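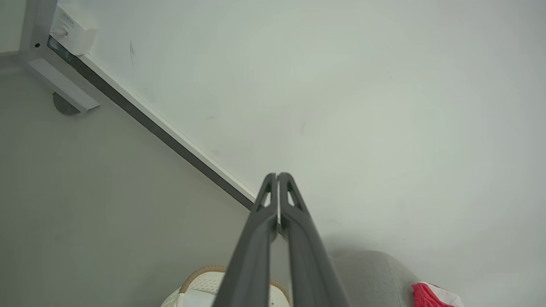 4. Before you let the arm move

Read all of this section before first power-up, and again after any change of fingers. Applies to the Teltivier arm with the two-finger gripper, wrist camera fitted. For the older Dresine base see section 9, the stop button is in a different place.

4.1 Clear the reach

1. Switch off at the wall. Wait for the base light to go out.
2. Mark the reach on the floor. Tape is fine, chalk is not (rubs off in a day). Full reach with the standard fingers is 822 mm from the centre of the base. Long fingers add to this, see the label in the finger box.
3. Look up and sideways as well as down. Walls, shelf edges, brackets, anything screwed on that sticks out. If the arm can touch it, move it or set a limit (4.3).
4. Plugs and adapters inside the reach: treat as a hard no-go. Cable tied back, no loops hanging. A finger tip will hook a loop and keep pulling.
5. Soft things too. Cushions, cloth, bags, baskets. They squash before the force stop notices them, so the arm goes in deeper than you'd expect.

Note: a thing you want picked up is part of the task. Everything else within the tape is an obstacle and goes on the sheet.

CAUTION: do not rely on the wrist camera to tell you the area is clear. It looks along the fingers. Behind the wrist and either side of the elbow it sees nothing. Walk round.

4.2 Finger check

Do this with power off, every shift.

1. Both fingers the same type. No mixing old and new.
2. Screws at the finger base tight. Use the key supplied, stop when it clicks.
3. Look at the tips. They should meet square when closed. Small gap along the length is normal, a gap at the tip is not.
4. Run a cloth down each finger. If it snags, there's a burr or a crack. Change both.
5. Wipe the camera window. Dry cloth, no spray.

CAUTION: never put your own fingers through the openings in the gripper fingers, powered or not. The linkage can drop shut when the brake lets go.

4.3 Setting limits

1. Power on. Arm stays braked.
2. Panel > Limits > New plane.
3. Hand-guide the tips towards the wall or edge. Slow. Stop well short, don't touch it.
4. Press Set. The plane shows in orange.
5. Repeat for each wall, shelf edge and adapter. You can have up to 9 planes. If you need more than that the arm is in the wrong place, move the base.
6. Save. Write the file number on the sheet. Limits are NOT kept if you pull the plug before the save tone.

Note: firmware before 1,168 does not check planes during hand guiding, only in auto. Update first, section 11.

Note: scuffs on a wall near the arm, old or new, get written down and dated. Cheapest way of spotting a limit that has drifted.

4.4 First moves

1. Speed to Low. Leave it there for the whole of 4.4.
2. 2 people. One on the panel, one on the stop button. Stop person does nothing else, no phone, no clipboard.
3. Say "moving" out loud, wait for an answer.
4. Open and close the gripper in free air. Listen. A click at the end of travel is fine, a grind is not.
5. Jog each joint in turn, both ways, out to the limit. It should slow down and then hold.
6. Press stop while it is moving. Check it stops. Reset at the base, never from the panel.
7. If any plane fails, delete it and teach it again. Dont nudge the numbers by hand.

CAUTION: stay outside the tape while the base light is green. Reaching in "just to move somthing" is the commonest cause of a pinched hand. Press stop, wait for amber, then reach.

4.5 The sheet

One per set-up, kept with the arm and not in the office. Limits file number, finger type, obstacles, wall marks, initials of both people. Site rules (Tehrani, Trulta) ask for a fresh sheet each February whether anything has moved or not. Other sites, follow local rules if stricter than these.

If the base gets shifted, even a bit, the old sheet is void. Start again from 4.1.

Grip force settings are in section 5.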